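Skusgate two-arm cell: progress report for June

The cell is set up at the Anport site and runs its fabric work on the sectional sofa. Most of the month went into the grippers. Jhair Giraldo replaced the fingertip mounts on both arms and reset the closing force to 40 percent - the old setting left marks on thin cloth. The wrist cameras were recalibrated after the change.

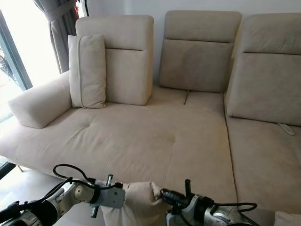
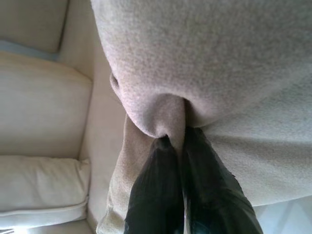
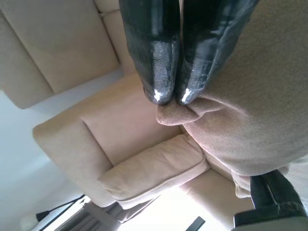 Fabric held in the grippers at Anport.

Mounir Ait Ali
Cell Maintenance Lead, Skusgate

We logged 72 hours of running time and 20 stops. Most stops came from the right arm cable pulling tight at full reach. Hicham Naciri has ordered a longer one from Birnov, and until it is fitted we keep that arm at reduced speed. Fingertips are now wiped down at 8 a.m. and checked for wear every 40 hours.

Spending is within the approved budget. Still open for next month: the new cable, a spare set of fingertips, and a written force check that Fadwa Ouali can run without me on site.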